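Plorkside Building, Yearly Walk-Round Checklist
Fire, electricity, water and floors
Date of walk: 11/09/2022

How to read this list: OK means I looked and found no fault. ACTION means something must be done. WATCH means it is acceptable now but please look again in January. The comments are mine. If one of them is not clear, please ask me before you do the work.

1. Outside and entrances

1.1 Main door opens fully from inside without key. OK

1.2 Side door to the yard opens fully from inside without key. ACTION
Comment: It opens, but I had to push with the shoulder. The wood has become bigger after the rain in August. Please plane the lower edge and paint it the same day, otherwise it will drink water again.

1.3 Outdoor steps, handrail and edge strips. WATCH
Comment: The handrail moves a little at the second post. The screws are tight, so I believe the movement is in the wall plug. The edge strips are new from last year and they are in good condition.

1.4 Path lighting. OK
Comment: The sensor is now cleaned. The lamp by the bicycle stand stays on for 3 minutes, as we agreed. 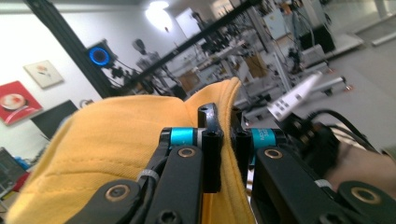

1.5 Assembly point sign can be read from the main door. ACTION
Comment: The hedge has grown over the lower half. The gardener comes only in October, so I ask for somebody to cut it sooner. It is work for ten minutes with hand shears.

2. Fire

2.1 Extinguishers in place, pin and seal present, gauge in green. OK
Comment: All were serviced by Tillamdale Fire and Water in spring and the labels are filled in. The one beside the stairs hangs higher than the others. A short person can lift it down, I have tried with a colleague, but it is not comfortable. I would lower it by one hand when the wall is painted.

2.2 Call points tested. OK
Comment: We tested one call point on each floor. The bell was heard everywhere with doors closed, also in the archive, where it was weak before.

2.3 Self-closing doors close completely and latch. ACTION
Comment: The closer on the first floor corridor door (type Sturnia, the older one) lets the door stop before the latch. I turned the valve a quarter and it is better, but still not good when a window is open. Please order a new closer and do not adjust this one more, it is already losing oil.

2.4 Nothing is holding fire doors open. ACTION
Comment: I have removed a wedge from the kitchen door. It is the same wedge as last year. I have it in my drawer now.

2.5 Emergency lights, long test. WATCH
Comment: All units came on and stayed on. The unit over the back stairs was clearly weaker at the end. Its battery is 5 years old and I would change it before winter.
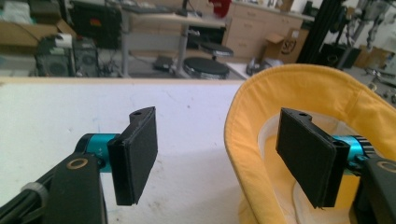

2.6 Escape plans on the wall are correct. ACTION
Comment: The plan on the ground floor still shows the old post room wall. The other floors are correct. Also the "you are here" mark is in red on some plans and in blue on others. It is not dangerous but it should be one colour.

3. Electricity

3.1 Main board: labels readable, cover closed, free space in front. OK
Comment: Thank you for the new labels. The space in front has been kept free since spring.

3.2 Extension leads: no damage, not one into another. ACTION
Comment: In the kitchen there is one lead plugged into a second lead, with the kettle at the end. Please put the kettle directly in the wall.

3.3 Portable appliance labels in date. ACTION
Comment: The list has 198 entries. I compared it with the labels in all the rooms and a few labels have fallen off, mostly on phone chargers. Sepp Electrical will do the re-test, and please give them the list by e-mail and not on paper.

3.4 Laboratory. See separate laboratory checklist.
Comment: It is kept by the laboratory users and I do not fill it in here. I only ask that they send me a copy when it is signed.

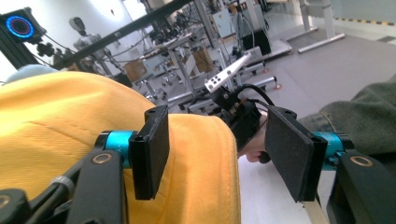

Laboratory, ref. 3.4.

4. Water

4.1 Hot water temperature at the nearest and the farthest tap. WATCH
Comment: The nearest tap is good. The farthest tap needs long time to become hot, around 25 seconds more than the nearest. The pipe there has no insulation where it passes the cold store.

4.2 Taps which are seldom used are flushed each week. ACTION
Comment: The flushing book has some empty weeks in summer. I understand holidays, but then another person must do it and sign.

4.3 Stopcock can be found and turned. OK
Comment: Turned fully and back. It is stiff but it works. The sign is new.

5. Floors and surfaces

5.1 Floor covering without loose edges. ACTION
Comment: One edge is loose at the top of the back stairs. I put tape on it, which is for some days only. Please glue it.

5.2 Work surfaces. See laboratory checklist.

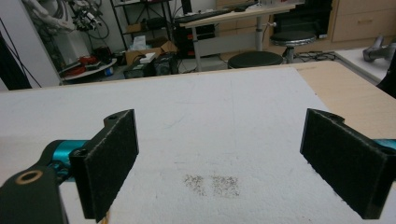
White foam-covered work surface. Faint pencil or scratch lines, ref. 5.2.

5.3 Entrance mat lies flat. OK
Comment: One corner was turned up in the morning, and I have put it flat again.

Actions 1.2, 2.3 and 5.1 first, please. The others can wait until the end of the month. Sign and return one copy to the building office, and keep one copy in the red folder.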